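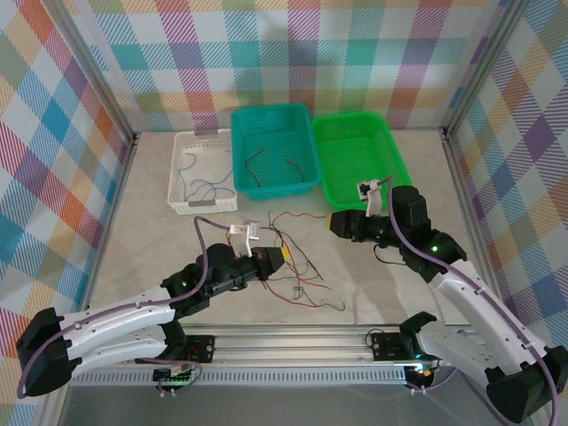
Fig. 1. Cables sueltos en rojo, negro y gris oscuro, delante de las cestas.

Tema 3. Ordenar cables por color (apuntes de clase, taller de organización doméstica)

Bueno, seguimos donde lo dejamos en enero, con el cajón de los cables. Ya sé que medio grupo quería pasar directamente a los armarios, pero os prometo que esto os va a servir para todo lo demás (y además es lo que más me preguntáis por correo).

Para la práctica de hoy usamos tres cestas en fila al fondo y el montón delante. Blanca a la izquierda, turquesa en el centro, verde a la derecha. Las cestas no se mueven en todo el ejercicio: si cambiáis una de sitio a mitad, la mano se va sola al lugar de antes y acabáis con un cable negro entre los azules. Me ha pasado mil veces.

En la blanca van los azules y los grises claros. En la turquesa, los negros. La verde la dejamos para los rojos. ¿Y el gris oscuro? Pues ahí hay debate todos los años. Yo lo pongo con los negros y me quedo tan ancha, pero si en vuestra casa tenéis muchos, abridles cesta propia.

Cómo se coge un cable del montón: buscad primero una punta, seguidla con los dedos hasta donde se cruce con otra y levantad despacio. Nada de tirar desde el centro, por favor. 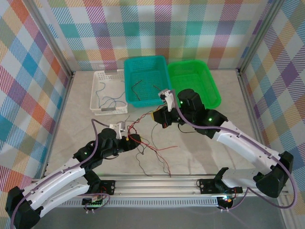 Sala Poteron, 2025-03-06

Al levantar el rojo y el negro suele venir todo junto, como un ovillo con cola. No lo soltéis de golpe. Dejad que la parte larga se extienda por la superficie, que así se ve mucho mejor quién va con quién, y separad un color cada vez.

Fijaos también en las cestas: son de plástico y con agujeros, que a mí me encantan porque se ve lo que hay dentro sin vaciarlas. Lo malo es que los cables finos se cuelan por la rejilla, así que conviene enrollarlos un poco antes de guardarlos. La blanca lleva una etiqueta en el borde delantero; en casa ponedle una a cada cesta, aunque os parezca evidente.

Para la próxima sesión: traed vuestro propio montón, el que sea, y tres recipientes. Valen cajas de zapatos. La hoja Hevitz la rellenáis después de ordenar, no antes.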